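Projects > Urban Mobility > Student reports

Reading time: 3 minutes

Crossing Lernov Road: a student study of waiting time for pedestrians

March 23, 2026

Our group studied one signal crossing on Lernov Road, between the Jurico bus stop and the entrance of the market. Many people told us that they cross on red there, and we wanted to know if the signal itself is a part of the problem.

Method

We observed the crossing on eight afternoons in August. Two students stood on each side. One measured the time from pressing the button to the green light, and the other noted if the person waited until the end. We did not ask names or ages. Cyclists who walked with their bicycle were included as pedestrians.

Results

The longest wait we measured was 83 seconds. The green phase for pedestrians was always 18 seconds, also when a large group came from the bus. The road has four lanes and no island in the middle, so a slow walker who starts late is still on the last lane when the light changes.

People who crossed on red did it mostly in the first part of the wait, when there was a gap in the traffic. After a longer time they seemed to become more patient, or perhaps they did not want to lose the time they had already given. We did not expect this, and our data is too small to explain it.

We also saw that the button on the market side is placed behind a rubbish bin. Several persons did not find it and stood there until somebody else came.

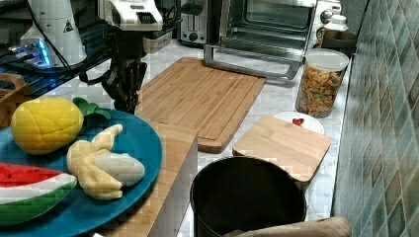

Plush fruit on a plate at the kitchen counter

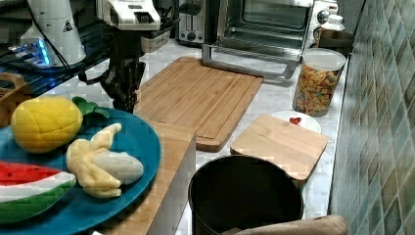 Proposal

We compared two changes in the Zimora traffic model. The first is a shorter cycle outside the rush hour. The second is a refuge island, for which each lane must become 20 centimetres narrower. In the model the shorter cycle helped more with waiting, but the island helped the slow walkers, who can then cross in two steps. We prefer to do both – the cycle first, as it needs no building work.

The bin can be moved at once.

Limits of the study

All our observations were in dry weather and in the school holidays. The model does not know that people run for a bus. A second round in winter would be useful, and we would like to begin it before the evening gets dark, so that both kinds of light are included.

Related reports

Bicycle parking at the Ó Néill library
Who uses the side streets? A traffic count in the old town
Bus stops without shade
Kerb heights on the way to school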